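3.2 Surface condition and waste handling in shared sitting rooms

The second part of the survey dealt with the sitting room, the space in which residents of the Fellovton buildings eat, sort mail and receive visitors. Of the 145 households that agreed to take part, 100 completed both rounds of recording. The remainder completed one round and are reported separately in the appendix. Each round covered 18 days and produced a set of entries on dust, small litter and the time taken to return the room to the state its occupants called tidy.

Entries were made on the Gramura sheet, a one-page form with a column for each item of furniture. The sheet separates hard surfaces (tables, shelves, window sills) from upholstered ones, and treats the waste container as an item in its own right. Earlier work with the Sumow inventory had placed the container under "other," which made it hard to relate its position to the litter found on nearby surfaces.

Glossy dark wood gave the most consistent entries. Pale dust and smudging show clearly on such a finish, particularly when light falls across it from the side, and two recorders working apart seldom disagreed on whether a tabletop needed wiping. Unfinished and light-colored wood gave poorer agreement. We therefore scored tabletops from a low viewing position as well as from standing height, and kept the higher of the two scores.

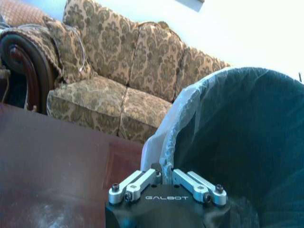

Upholstery was more difficult. A floral damask in tan and brown hides crumbs and lint that would be obvious on plain cloth, and the seam between two seat cushions collects material that a visual score does not reach. For patterned sofas the sheet asks the recorder to run a flat hand along the seam and note what comes up. Carved arms and scroll fronts were scored with the hard surfaces, although they are part of the sofa, as they are dusted with a cloth and not brushed.

Figure 4. Representative sitting room: glossy reddish-brown wooden table with whitish smudges, lined teal fabric-covered container, and damask sofa with rolled arm.

The waste container was recorded for position, covering and liner. Padded or fabric-covered containers must be lined if they are to take food waste, and a liner that hangs well over the rim is easier to lift out -- though it also takes up floor and sitting space when the bag is oversized. Liner overhang was noted as present or absent. No attempt was made to measure it.

Across both rounds the sheets yielded 1078 usable entries. Entries with no container position were dropped. Where the container stood within arm's reach of the table, small litter on the tabletop was recorded less often, but dust and smudging were unaffected. This agrees with the pilot at Urbańczyk House, where moving the container changed what was left on the table and had no bearing on how often it was wiped.

Two limits apply. The households chose their own time of day for recording, and side light was therefore not constant. The sheet also has no field for the age of a finish -- a worn patch can be read as a smudge by a recorder new to the room.

Comments (3)

Posted December 20, 2020
Was furniture polish recorded? Silicone sprays leave a haze that would score as dust on your sheet.

Reply from the authors
Only as used or not used in the past week. We agree this is too coarse.

Reader comment
The seam check is a good addition. We had the same trouble with patterned covers and ended up using a lint roller.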